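The drinks that stay on top of the drawers

I have rented in four buildings in Kumbridge, and every one had a flat surface near the door where finished drinks went to wait. In the first it was a radiator cover. In the flat on Vrabec Street it was the top of the shoe rack. The drink is over, the person has left the room, and the container stays where it was put down, often for days.

My argument is a small one. I think we should stop treating this as laziness and start treating it as a furniture problem. Most of us own the right bin. We own the right cloth or sponge too. What we have wrong is where they stand in relation to the surface that collects the stuff.

Consider how people tidy a kitchen. The sink is there, the bin is under it or next to it, and the counter runs between them. A can gets opened, emptied, rinsed and dropped within three steps. Kitchens are planned for that. Now consider a bedroom or a hallway. We buy a chest of drawers for what goes in the drawers, and give no thought to the top, although the top is the part we use most. I open my bottom drawer maybe twice a month. I put something down on the top every time I walk in.
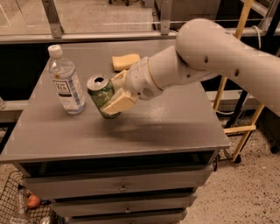
Around the House

A gray cabinet with a basket on the floor beside it is the arrangement I would argue for. The green can and the bottle marked TEA have a very short distance to go. The basket is wire mesh, so you can see what is in it without bending down, and there is already a bottle in there. The sponge is kept on the cabinet top, where the rings are made.

I know the objections, because my neighbor Jui-lin Au has made them all. Her view is that a basket in the open looks like trash in the open, and that guests notice. She keeps one lidded bin in the kitchen and carries everything to it. Her apartment is very neat. It is also 600 square feet, and she lives in it alone. In a household of five, with a teenager upstairs, the single bin does not hold up. I tried it for most of a winter and spent that winter collecting bottles from window sills.

Her second objection is better. If you put a basket by the drawers, she says, everything goes into it, including things that should not. I have found a sock in mine, and a library card. Fruit is the worst, and if an apple or an orange goes in, it has to come out the same day. An open basket needs emptying more often than a bin with a lid, and anyone who won't do that should listen to Jui-lin instead of me.

I still think the trade is worth making. A basket that gets emptied every evening at nine, on the way to locking the door, takes less effort than a round of the whole house on the weekend. The sorting is easier too. Our building in Cirnstead Court takes cans and plastic bottles in separate bins, and it is quicker to pull the cans out of a small basket than out of a full kitchen bag with coffee grounds in it.

On the sponge I will not give any ground. People keep one sponge at the sink and wonder why their furniture is marked. A painted top will put up with a wet can for a while, but sugar dries on it and then picks up dust, and by that point you are scrubbing. I buy plain sponges in packs of 20 and leave one in each room that has a surface like this. They wear out slowly there, with so little to do.

The Zosis catalog that came in October had a whole spread of bedroom storage, and every chest in it was photographed with a vase on top. I would like to see one with a half-finished tea on it and a basket next to it. I might order that one.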